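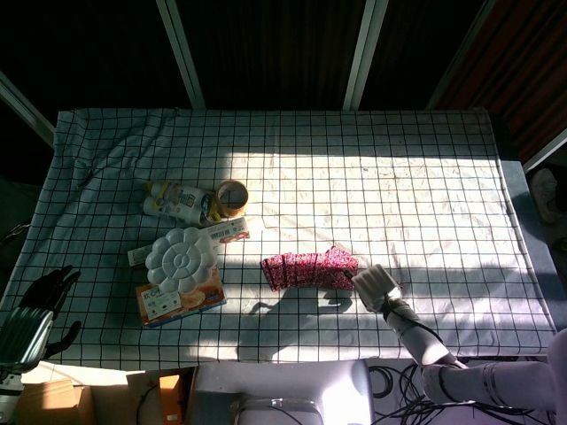
Handheld steamers are sold on the promise that you will never drag out the ironing board again, and I have owned three of them, and I still have the ironing board. The latest is the Dikano 1106, bought with my own money from Vuddale for $60 during their September sale. I should say where my standards sit before I start complaining. I don't mind a bit of ripple in household linen. The white cloth with the thin black grid has wrinkles down its left side and more near the top, and a grid is the least forgiving pattern you can own, as every crease bends a line, and I would still put plates on it. So I'm not a person who needs a hotel finish. I want a shirt I can wear to work and a pair of curtains that don't look like they came out of the packet. I did not think that was a lot to ask for sixty bucks.

What you get

The box holds the steamer, a clip-on fabric brush, a measuring cup, a heat mitt and a folded sheet of instructions in type so small I ended up reading it under the lamp on the stove hood. There is no travel bag, although the listing said "travel ready" twice. The cord is long enough to reach from the outlet behind my dresser to the back of the bedroom door, where I hang things. I've had steamers that couldn't manage that, so credit where it's due.

It is rated at 1000 watts. That puts it at the low end of what I'd consider for clothes. My old Kiren drew more than that and was only fair. Wattage doesn't tell you everything, but it does tell you how fast the thing can turn water into steam, and with a steamer that's most of the job.

The tank twists off from the bottom. You fill it, twist it back on, and a little blue light blinks until it's ready. The claim on the box is 50 seconds. Mine takes longer than that with cold tap water and gets close to it with warm. The instructions say to use room temperature water, so I suppose everyone is right.

The shirt test

I started with what the box shows, a cotton dress shirt. On the box a smiling man runs the head down the front once and the creases vanish. I would like to meet his shirt.

Mine was a plain blue oxford that had spent the night in the dryer. On the back panel, where there is nothing in the way, the Dikano did fine. I held the tail of the shirt to pull it flat, went down slowly, went down again, and the big folds dropped out. The small ones stayed. The sleeves were passable. The collar and the button strip were not, and that's where everybody looks. Steam relaxes cloth but it doesn't press it, and a collar needs pressing. I tried laying the collar over the heat mitt and pushing the head against it, as the instructions suggest, and got a damp collar with a curve in it.

Start to finish it took me longer than ironing the same shirt, if you leave out setting up the board. If you count setting up the board it's a tie. I know plenty of reviews say the opposite, and I wonder what those people were wearing. Probably polyester, and I'll come to that.

Where it does work

Polyester, rayon, thin knits, anything with some drape to it. I have a long rayon dress that the iron turns shiny if I look away, and the 1106 did a nice job on it in one tank. A jacket with a lining came out well too, once I'd figured out to steam the lining from the inside first. Sweaters that had been folded in a bin all summer lost their fold marks quickly.

Curtains were the big one for me. I had new panels in the living room with hard creases from the packaging, and there was no way I was taking them down again to iron them. I did them hanging up. It took four tanks and my arm hurt the next day, but the creases went from something you noticed from the street to something you noticed if you were told about them. I'd call that a pass. I'd also call it the only job in the house where I was glad to own this instead of the iron.

Linen is hopeless. I tried a pair of linen pants, then a napkin, then the same napkin after spraying it with water first. The napkin looked like it had been slept on by a cat, and then like it had been slept on by a damp cat. If most of what you own is linen, close this page and go buy a decent iron.

The spitting

Every cheap steamer spits. The makers all say theirs doesn't. Dikano's wording is "anti-drip steam head," and I'd love to know what the drip version is like.

Hold it straight up and it behaves. Tip it forward to get at the hem of something and it gurgles, then throws out a few drops of hot water. On the rayon dress they left spots that dried without a mark. On a silk scarf I wasn't willing to find out, so there is no silk section in this review. It also spits in the first few seconds after the light goes solid, so point it at the sink and squeeze the trigger before you bring it anywhere near clothes. That tip is nowhere in the instructions. I got it from a comment under the Vuddale listing by a Shayne Hapeta, who seems to have bought the thing at full price and has been patiently answering everybody's questions ever since. Dikano should send him a check.

Filling it only to the line helps. So does not locking the trigger. The lock is handy for curtains, but with it on, the pump keeps pushing water even when the head has cooled down a little, and then you get the drops.

The tank

Too small. You can do one shirt and most of a second, and then the steam thins out, the light starts blinking, and you're walking back to the sink with a hot appliance in one hand. A bigger tank would make it heavier, I understand that, and it's already heavier than it looks once you've had it over your head for a while. But Kiren managed a larger tank in something that felt lighter, and that one is years old.

The cap on the tank is a rubber plug on a thin strip. I give the strip until next spring.

Noise and smell

There's a buzz from the pump that my sister Sorcha Paterson, on the phone with me at the time, took for an electric razor. It won't wake anyone in the next room. The smell is a different matter. For the first few uses mine gave off a warm plastic smell, strong enough that I opened the window and kept it away from anything I planned to wear that day. It faded after I'd run three tanks through with nothing in front of it. I'd do that right out of the box.

About those germs

The box also says the steam "refreshes and sanitizes." Refreshes, fine. A jacket that smelled like a restaurant smelled less like a restaurant afterward, though I suspect an evening on the porch would have done the same. As for sanitizing, there's a tiny asterisk, and I went looking for what it pointed to. It isn't on the box, and it isn't on the instruction sheet. I wouldn't buy any steamer for that reason and I'd ignore the word wherever you see it.

Against an ordinary iron

My iron is a Kasten I've had since my first apartment. It has no auto shutoff and the cord has gone stiff, and it still beats the Dikano on every cotton thing I own. A new basic iron costs less than this steamer did. You need a board or at least a towel on a table, and you need to pay attention, and you can scorch things. In return you get a flat collar.

The case for the steamer comes down to things that hang and things that can't take an iron. If you've got a closet full of those, it might be worth it. If you're picturing yourself at 7 a.m. running it down a cotton shirt and walking out the door, I'd save the money.

Odds and ends

The fabric brush attachment falls off if you press at all hard. I've stopped using it.

The head gets hot enough to hurt, and there's nowhere obvious to set it down. The flat base is narrow, and I've knocked it over once already. Leave it on something that doesn't mind heat.

I have hard water and have been using distilled for the last few weeks, so I can't tell you how it handles scale. My first steamer died of scale inside a year. The instruction sheet says to clean it monthly with vinegar on one side, and not to put anything but water in the tank on the other.

The warranty is one year and wants the original receipt plus the box. I've flattened the box and put it behind the dryer.

Would I buy it again? At the regular price, no. At $60 I'm keeping it for the curtains and that one dress, and the Kasten is staying where it is. Two and a half stars, rounded up to three if you don't own any linen.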